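Trallau 음료 이름 표기 목록

README

Trallau는 음료 이름의 여러 가지 표기를 모은 작은 텍스트 자료입니다. 같은 음료라도 사람마다 이름을 다르게 씁니다. 영어로 쓰는 사람도 있고, 한글로 쓰는 사람도 있고, 띄어쓰기를 하지 않는 사람도 있습니다. 휴게실 주문표를 정리하다가 이 문제 때문에 시간을 많이 썼고, 그래서 이 목록을 만들기 시작했습니다.

저는 한국어가 모국어가 아닙니다. 어색한 표현이나 틀린 표기를 발견하시면 알려 주시기 바랍니다.

내용

표기는 모두 약 600개입니다. 파일은 두 개로 나누어져 있습니다.

names.tsv: 대표 이름과 다른 표기
notes.tsv: 판단이 어려웠던 표기에 대한 메모

두 파일 모두 UTF-8로 저장했고, 칸은 탭으로 구분합니다. 첫 줄은 칸 이름입니다. names.tsv의 칸은 id, main, variant, script, source입니다. script 칸에는 hangul, latin, mixed 중에서 하나가 들어갑니다. source 칸이 비어 있으면 제가 직접 적은 표기라는 뜻입니다.
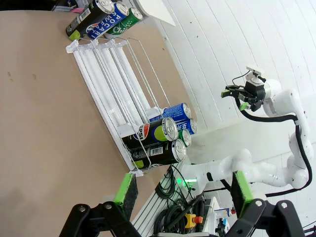
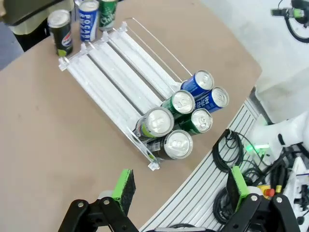
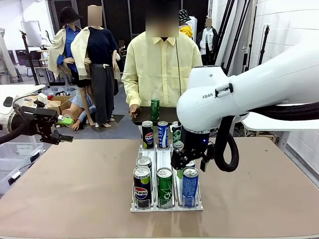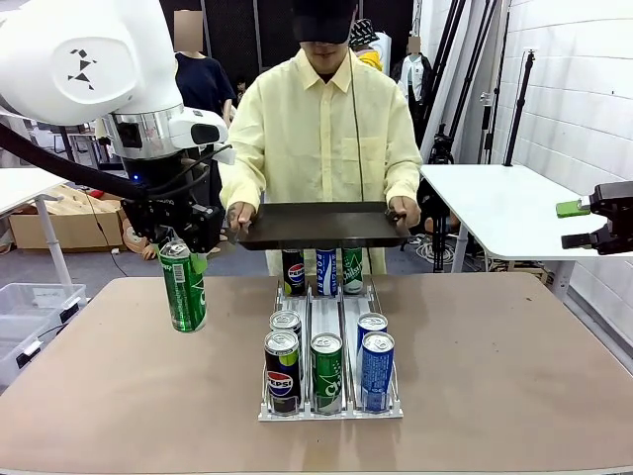 그림: 탁자와 음료 캔

표기를 고른 방법

대부분의 표기는 Skuvthorpe 사무실의 손으로 쓴 주문표에서 옮겼습니다. 나머지는 Wirard 주문 프로그램에 입력된 이름입니다. 주문한 사람의 이름과 부서는 옮기지 않았습니다.

대표 이름은 한글 표기를 우선으로 했습니다. 한글 표기가 두 가지 이상 있을 때는 주문표에 더 자주 나온 것을 선택했습니다. 그러므로 대표 이름이 제조사의 공식 표기와 다를 수 있습니다. 줄임말도 넣었지만, 한 사람만 사용한 줄임말은 뺐습니다.

"제로", "라이트" 같은 말이 붙은 음료는 다른 음료로 처리했습니다. 용량은 이름에서 지웠습니다. 용량과 맛이 함께 적힌 경우에는 맛만 남겼습니다.

알려진 문제

커피 이름은 아직 정리가 부족합니다. "아이스"가 제품 이름의 일부인지 주문할 때의 요청인지 구별하기 어려운 줄이 많습니다. 이런 줄은 notes.tsv에 check라고 표시했습니다.

오타와 다른 표기의 경계도 분명하지 않습니다. 2판에서 오타를 따로 나누려고 했지만, 기준을 정하지 못해서 그대로 두었습니다. 엑셀에서 파일을 열면 id 앞의 0이 없어질 수 있으니 텍스트로 불러오시기 바랍니다.

사용 조건

자유롭게 사용하고 수정하셔도 됩니다. 다시 배포하실 때는 Trallau라는 이름과 판 번호를 적어 주십시오. 상표는 각 회사의 것입니다.

변경 기록

2판: script 칸을 추가했습니다. Nic Giolla 목록과 겹치는 줄을 지웠습니다.
1판: 9월에 처음 공개했습니다.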